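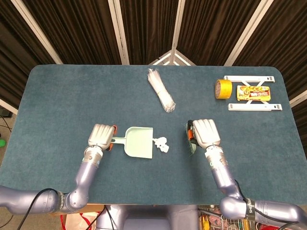
Gronenska ward is going to have a by-election in March, and the seat has been more or less promised already.

Councilor Aguirre resigned over the holidays. Within a week the ward party met at the hall in Fokholm and agreed on his cousin as the candidate. I was there. The vote was 80 to 11, and there was no speech from the other side.

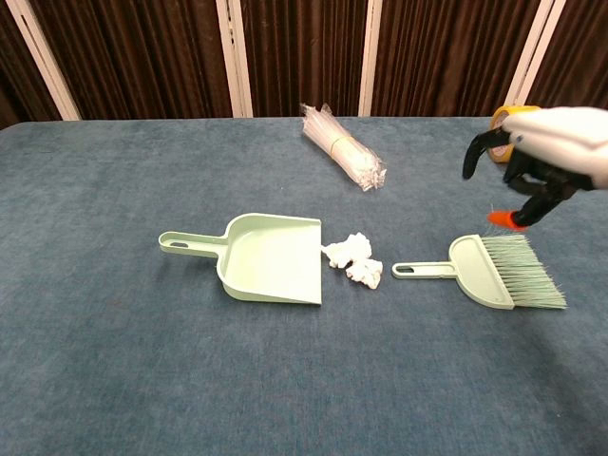
Clotilde Marty
Blogger and former ward clerk
2024-01-14

The last time this seat was contested, in the year the Korthorpe road was closed, Aguirre won it by 133 votes. Turnout was 1,249, low even for us. Two people who ran against him then have told me they will sit this one out. One has taken a county job. The other says he can't afford the deposit and the posters again.

I have nothing against the cousin. He knows the drainage problem on the lower streets and he returns calls. But he has never had to say in public what he would do about the school bus contract, and with no opponent he won't need to.

Nominations are open for another two weeks. The form is four pages long and you need ten signatures from registered voters in the ward. The clerk's office in Korthorpe has copies at the front desk and closes for lunch at noon.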